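4. ‘그 푸르스름한 거’: 일상 대화에서 색 이름이 흔들리는 자리

4.1 자료를 모은 과정

앞 절에서 사전의 색채어 이야기를 길게 했으니 여기서는 내가 직접 귀로 주워 모은 말들을 풀어 보려고 한다. 미리 말해 두자면 나는 색채어 전공자가 아니다. 원래는 가게에서 손님과 주인이 물건을 두고 어떻게 말을 맞춰 가는지를 보던 사람인데, 녹취록을 읽다 보니 자꾸 색 이름에서 대화가 멈추는 게 눈에 밟혔다. “저기 파란 거요.” “이거요? 이건 초록인데.” 이런 주고받음이 너무 자주 나와서, 결국 그것만 따로 떼어 보기로 했다.

자료는 원단 가게와 커튼 가게, 그리고 페인트 대리점 두 곳에서 모았다. 녹음은 동의를 받은 뒤 계산대 옆에 녹음기를 올려 두는 식으로 했고, 분량은 모두 80시간이다. 첫 녹음은 5월 2일이었는데 월요일 오전의 원단 가게가 그렇게 시끄러울 줄은 정말 몰랐다! 재단 가위 소리며 트럭 후진음 때문에 앞부분은 거의 쓰지 못했다. 그래서 그다음부터는 녹음기를 벽 쪽 선반으로 옮겼고, 훨씬 나아졌다.

이렇게 모은 대화에서 청색과 녹색 사이를 가리키는 표현이 나온 대목을 전부 뽑았더니 135건이었다. 여기에는 ‘파랗다’, ‘푸르다’, ‘초록’, ‘청록’ 같은 흔한 말도 들어가고, ‘옥색’, ‘비취색’, ‘쑥색’, ‘바다색’처럼 물건에 기대는 말도 들어간다. ‘그 칠판 같은 거’처럼 색 이름이 아예 없는 표현도 넣었다. 넣을지 말지 꽤 망설였는데, 듣는 사람이 색으로 알아듣고 물건을 꺼내 왔으면 색 표현으로 친다는 기준을 세우고 나니 마음이 편해졌다. 물론 이 기준에 동의하지 않을 분도 계실 것이다.

전사와 1차 분류는 내가 했고, 2차 분류는 Maricel Lacson이 맡아 주었다. 우리 둘의 분류가 가장 크게 갈린 말은 ‘푸르스름하다’였다. 나는 이 말을 색의 위치로 보았고(청색 쪽으로 조금 기운 색), Lacson은 말하는 사람의 자신 없음으로 보았다. 한참 다투다가 둘 다 표시해 두기로 했는데, 결과를 보면 Lacson 쪽 해석이 더 잘 맞는 대목이 많아서 조금 머쓱하다.

4.2 색 이름은 언제 길어지는가

녹취록을 읽으면서 제일 재미있었던 건 색 표현의 길이다. 손님이 혼자 와서 처음 꺼내는 말은 대체로 짧다. “파란 천 있어요?” 정도다. 그런데 주인이 두어 가지를 꺼내 놓는 순간 말이 확 늘어난다. “이것보다는 좀 더 풀색이 도는데, 그렇다고 초록은 아니고, 왜 그 비 오기 전 바다 같은…” 하고. 비교할 물건이 눈앞에 생기면 짧은 이름으로는 감당이 안 되는 모양이다.

반대로 거래가 끝나 갈 무렵에는 다시 짧아진다. 커튼 가게에서 녹음한 대화 하나를 보면, 손님은 처음에 ‘약간 회색 섞인 녹색’이라고 했다가 중간에는 ‘할머니 댁 장롱 안쪽 색’이라고 했다가, 계산할 때는 그냥 ‘청록’이라고 했다. 주인도 전표에 청록이라고 적었다. 두 사람 사이에서 그 말이 가리키는 천은 이미 하나로 정해졌으니 길게 말할 이유가 사라진 셈이다. 대화 속에서 잠깐 쓰고 버리는 약속 같은 이름이다.

페인트 대리점은 사정이 좀 달랐다. 여기에는 견본책이 있다. Dostine 견본책을 쓰는 가게에서는 손님이 색을 말로 풀기 전에 주인이 책부터 펼쳐 놓는 일이 많았고, 그러면 대화가 거의 손가락질로 넘어가 버린다. “요거.” “이 줄에서요?” “아니, 그 밑에.” 녹음만 들어서는 무슨 색인지 도무지 알 수가 없다. 이 대목들을 빼고 나니 페인트 가게 자료가 확 줄어서 속이 쓰렸다. 다음에 누가 이런 연구를 한다면 견본책을 함께 기록할 방법을 먼저 궁리하시기를 권한다.

나이에 따른 차이도 조금은 보였다. 나이가 지긋한 손님들은 녹색 천을 두고도 ‘파란 거’라고 하는 일이 있었고, 그때 젊은 점원이 되묻는 장면이 이어졌다. 다만 나는 손님의 나이를 따로 묻지 않았고 목소리와 현장 메모에 기대어 짐작했을 뿐이라, 이 부분을 표로 만들 생각은 없다. 신호등을 ‘파란불’이라고 하는 사람이 천을 고를 때는 초록이라고 또박또박 말하는 경우도 있었다. 같은 사람 입에서도 자리에 따라 말이 바뀐다는 얘기다.

4.3 배경이 된 색을 부르는 법

지금까지는 사려는 물건의 색만 이야기했다. 그런데 녹취록에는 물건 밑에 깔린 것, 뒤에 걸린 것의 색을 부르는 대목도 제법 있다. “그 초록 위에 놓인 은색 단추요” 같은 말이다. 여기서는 색 이름이 눈에 띄게 거칠어진다. 파는 물건일 때는 청록과 쑥색을 꼼꼼히 가르던 손님이, 같은 천이 받침으로 깔려 있으면 그냥 ‘초록’이라고 불러 버린다. 배경은 위치를 알려 주는 역할만 하면 되니까 그런 게 아닐까 싶다.

이 짐작을 가볍게나마 확인해 보려고 7월에 Skevbridge 강의실에서 작은 말하기 과제를 해 보았다. 참가자에게 사진을 보여 주고 가운데 있는 물건이 어디에 놓였는지 전화로 설명하듯 말해 달라고 했다. 은회색 막대가 가로로 길게 보이고 그 아래로 청록색 천이 깔려 있어서, 물건과 바탕의 색을 따로 부르게 하기에 좋았다. 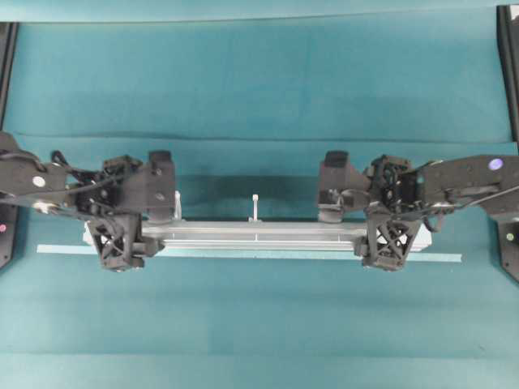

그림 3. 은회색 알루미늄 프로파일과 작업대의 청록색 천.

결과는 가게 녹음과 대체로 같은 쪽을 가리켰다. 참가자들은 막대를 두고는 ‘은색’, ‘회색’, ‘쇠 색깔’을 오가며 말을 고르더니, 천에 이르면 별 고민 없이 ‘초록 천’이나 ‘녹색 바닥’이라고 했다. ‘청록’이라고 한 사람도 있기는 했다. 그런데 “천 색깔만 다시 말해 주세요” 하고 부탁하자 갑자기 다들 머뭇거렸다. 좀 전까지 초록이던 것이 ‘초록인데 파란 기가 도는’이 되고, 한 분은 ‘수술복 색’이라고 하고는 스스로 웃었다. 배경이던 것을 앞으로 끌어내자마자 이름이 길어진 것이다. 4.2에서 본 모습과 꽤 닮아서 나는 혼자 신이 났다.

물론 화면으로 본 색과 손에 쥔 천의 색은 다르다. 강의실 화면은 창가 쪽에서 보면 조금 누렇게 떠 보였고, 자리를 고정하지 않았으니 사람마다 본 색이 같았다고는 못 하겠다. Lacson은 이 과제를 본문에서 빼고 부록으로 돌리자고 했는데, 나는 가게 녹음만으로는 보여 주기 어려운 장면이라 남겨 두자고 우겼다. 그러니 이 항의 내용은 뒤에 올 분석의 밑그림 정도로 읽어 주시면 좋겠다. 물건에 기대는 이름들, 그러니까 ‘쑥색’이나 ‘수술복 색’ 같은 말이 어디서 빌려 온 것인지는 5절에서 따로 다룬다.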